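Notebook – November, bench 2, started 2:15 in the afternoon

Sorting and laying out for the Nutov set. Wanted to get the whole thing done in one go before the Hourani delivery shows up, didn't happen. Notes as I went, so some of this is out of order.

Carried over from last entry: the shelf labels are still wrong. Bin 44 says cups, has clamps in it. Bin 110 says clamps, has nothing. Fix the list first, then the labels, otherwise we end up doing it twice like in the spring.

Boards. Pulled the tan one and the pink one. Tan has more of a copper look under the bench light than it does on the shelf, so on the sheet I'm calling it "copper/tan" and whoever reads it can work it out. Both go at the back of the work area, tan left, pink right. Keep it that way for the whole set, the Nulham people compare layouts side by side and they do notice.
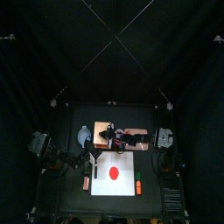

L. – bench tech, keeps the bench 2 book

Tan board sits a bit raised, pink is flat. Need to write that down on the layout sheet too, there's no column for it right now. Put it in remarks.

Black cloth: leave the walls alone unless there's lint. Did the lint last week with the roller, don't use the brush, it leaves hair. Keep loose stuff toward the middle of the table, anything up against the cloth gets lost against it (dark parts especially, spent a good while hunting for one black cap).

Wood stuff. The red box is on the sheet as item 1457. Somebody wrote 1475 on the old list, crossed out. Looked for a second red box becuase the old list says two, only found the one. Ask Morkamer if they ever shipped the other. Their packing slip is in the drawer under the scale, I think.

Box touch-up – sanded one inside corner lightly with 400, nothing else. Don't go coarser, the wood comes off way too fast. Wipe after with a barely damp rag, then the dry one. Not the blue rags, they shed.

Plastic. Red cup goes with the red box, same group on the sheet. I had them split by material at first, wood one side and plastic the other, but sorting by color is quicker to check by eye and that's how Nutov wants it anyway. So color first, material second. Changed the sheet heading, did not change the template, somebody with the login please do.

Layout for the red group:
box left of center
cup off to the right of it
leave a gap, don't push them together

White tabletop marks up easy. Use the soft eraser on scuffs, no solvent. Tape residue from the old position marks is still a pain, got most of it with the plastic scraper and a lot of patience. If we need marks again use the low tack stuff from the top drawer.

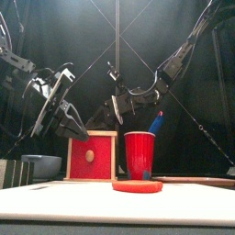

Still to do

Relabel 44 and 110.
Add a "raised/flat" column to the layout sheet.
Template heading, color first.
Call Morkamer about the second box.
More low tack tape, one roll left and its not a full one.
Hourani delivery – clear the cart before they get here, it goes strait onto bench 3 otherwise and then we can't get at the drawers.

Stopped 4:40. Sheet is in the red folder, pencil copy only.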